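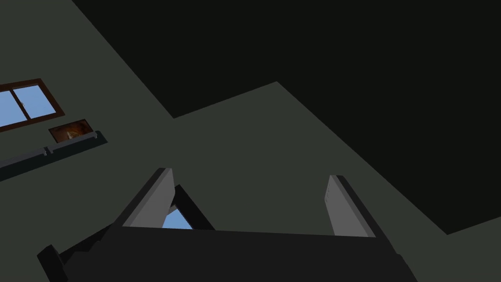
What is a kitchen island?
A kitchen island is a freestanding base unit, open to the floor on all sides, that carries a work surface.

Islands differ from peninsulas, which join a wall or cabinet run at one end. Typical base depth is 700 mm, before any seating overhang. Tops are made of wood, steel, laminate or stone.

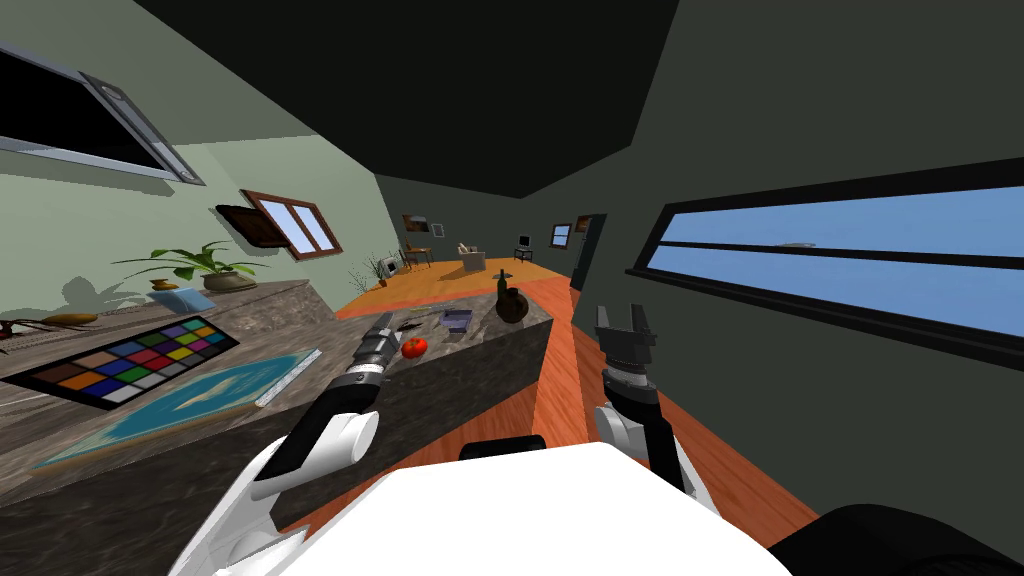 Stone tops are sealed on installation, and marble in particular etches on contact with acids such as lemon juice or vinegar. Kudo and Alvarado class islands as fixed or movable, the former having plumbing or wiring run through the floor slab.

See also: Countertop; Work triangle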